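Keyhole slots on a wood plaque, do they ever hang straight?

dnyarko

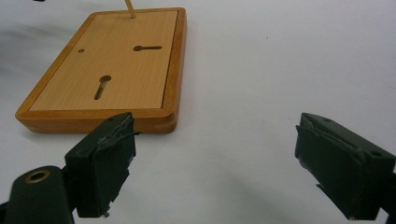

Picked up another one for the hallway and I'm not sold. One slot runs sideways, the other runs down, plus a little round hole near the rim. Who hangs a thing both ways?

cirilo_h
You use one or the other depending on which way up you want it. Mine's been up since July.

dnyarko
Up, sure. Level?

eabha.b
Doubt it. One screw in one slot and it tilts every time a door shuts. I'd ignore the slots and use two D-rings.

cirilo_h
D-rings into a thin panel? Good luck with that.

eabha.b
Into the frame, not the panel.

sadia_o
What's the little hole for, then? Looks too small for any screw I own.

dnyarko
No idea. The seller said "extra support," and I don't buy it.

cirilo_h
Try a dab of putty on the bottom corners before you go drilling anything.

dnyarko
Fine, putty first. Not expecting much.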